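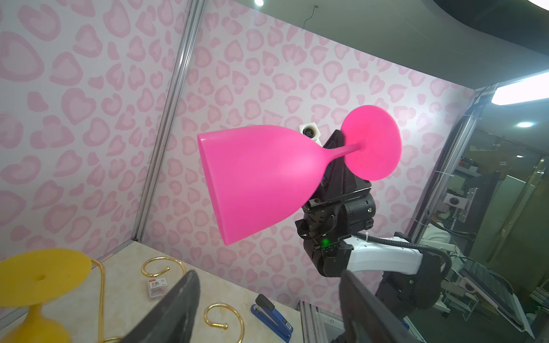
Trornier wrote:
The seeding is wrong again and I don't see why we keep pretending a single open qualifier is enough. My team went out in the second round to the side that ended up winning the whole bracket. That was our season. Meanwhile a team that got two forfeits in a row is sitting in the main event as the fourth seed.

Grisorer wrote:
You lost to the winners. Somebody has to. If you had been the better team you would be in.

Trornier wrote:
I never said we were better than them. I said we were better than the team with the two forfeits. We beat them in January, and we beat them in both scrims last month.

Grisorer wrote:
Scrims don't count.

pacheco_gk wrote:
Scrims don't count but the January result should. It was the same league, the same rules and mostly the same rosters. The problem is that admins wipe the points between seasons, so the qualifier gets seeded by sign-up order. First team to register is seed one. I checked this with the bracket page open next to the registration list and it matches all the way down.

Trornier wrote:
Wait, sign-up order? I thought it was average rank.

pacheco_gk wrote:
It was average rank two seasons ago. They dropped it when people started queueing on alt accounts to drag their number down and get an easier side of the bracket. There was a long thread about it, now locked.

Ika wrote:
I'm one of the people who asked for average rank to go, so I'll answer for that part. It was bad. We had 51 teams in that qualifier and at least the top part of the bracket was a mess. One team came in as a low seed and had three grand champs on it. Sign-up order is not good either but it can't be gamed the same way.

Grisorer wrote:
It can be gamed by setting an alarm.

Ika wrote:
Sure. But that doesn't get you an easier bracket unless you know who else is signing up and when.

Grisorer wrote:
People do know. Half the captains are in the same Discord.

Trornier wrote:
What I would like is a double elimination qualifier. You lose one series, you drop to the lower bracket, and you get another chance. With that format seeding matters a lot less.

pacheco_gk wrote:
I agree in theory. In practice it was tried in season three and it finished after two in the morning Eastern. The lower final was played best of three instead of best of five because one team had a guy who had to be at work. You would need to split it over two days.

Trornier wrote:
Then split it over two days.

pacheco_gk wrote:
Then you lose the teams that can only make one of the days. I'm not against it. I'm saying every time this comes up, the sign-up sheet gets shorter when people see a Saturday and a Sunday on it.

hex_wheels wrote:
Swiss. Five rounds, best of three, everyone plays at least three series. Teams with three wins are through and teams with three losses are out. You get records you can seed the main event from. I have run this for a smaller league with 2 admins and a spreadsheet and it took one long afternoon.

Ika wrote:
How many teams?

hex_wheels wrote:
16.

Ika wrote:
We had 77 sign up this time. Not all of them checked in, but we have to plan as if they will. Swiss with that many teams means a lot of people waiting on the slowest match in every round, and there is always one where somebody's server won't start.

hex_wheels wrote:
So cap it, or run it in regional groups. Four groups, same format, same afternoon. You need more admins, but people would volunteer if you asked before the week of the event. I never saw a post asking.

Ika wrote:
There was a post. It was in the announcements channel on May 11, 2021, and it got one reply, which was a question about the item ban list. I'm not saying that to be rude. If you want to help, message me and I will put you in the admin chat.

hex_wheels wrote:
Messaged.

Grisorer wrote:
I still think this is a lot of work to fix something that worked. The best team won the qualifier.

Trornier wrote:
The best team would win under any format. It's the other spots that people are arguing about. Eight teams go through, and the seventh and eighth get prize money just for showing up to the main event.

Grisorer wrote:
How much is it this time?

Ika wrote:
The total is $1000. Most of it goes to the top two. Seventh and eighth get enough to buy lunch.

Grisorer wrote:
Then it's not worth the fuss.

Trornier wrote:
It isn't the money. The main event is the part that gets casted, and my third is trying to get noticed by a college team. He had one evening and it ended before the stream went live.

adel_h wrote:
I was captain of the team with the two forfeits, so hi. First, we didn't ask for them. We sat in the lobby for fifteen minutes both times and posted screenshots like the rules say. Second, we did win the two series we played after that, and one went to game five in overtime. Third, Trornier is right that they beat us in January. We were playing with a sub but they beat us fair and square.

I would be fine with a play-in match for the last two spots, if the admins want one. I don't think we should have to play it after the fact this season, but I'd vote for it next time.

Trornier wrote:
That's fair. I didn't mean you did anything wrong. Good luck in the main event.

adel_h wrote:
Thanks. And if our sub bails again I might be asking for your third.

pacheco_gk wrote:
Rosters are locked, please don't.

Ika wrote:
Rosters are locked, yes. The play-in idea I like. It adds one hour and doesn't touch the rest of the schedule. I'll put up a poll with three options: keep it as is, play-in for the last two spots, or regional Swiss if we get enough admins. Adel Hajji has offered to write up the play-in rules so people know what they are voting on.

Grisorer wrote:
Voting keep it as is.

hex_wheels wrote:
The poll isn't up yet.

Grisorer wrote:
I know. Putting it in early.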